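Changes to the Surfaces Showroom

The Lumanlan showroom will close for refurbishment at the end of trading on 2020-07-25 and will reopen in December. The building has served the trade since 1968, and the works will bring its lighting, heating and entrance up to present standards. Orders already placed through Furnico will be delivered as agreed.
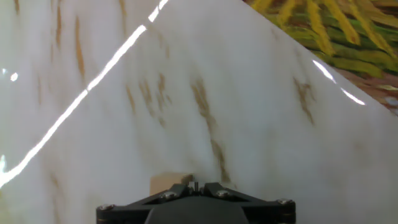 During the closure, members may borrow samples by post. Each member may hold up to five at a time – worktop, wall panel or flooring – and should return them within 2 weeks. Requests should quote the membership number and the range required. The Dranora and Valtach ranges remain available in full, and the current list runs to 914 entries.

Questions about accounts or outstanding deliveries should be addressed in writing to Efren Tan, Member Services. The telephone line will be open in the mornings only until the showroom reopens.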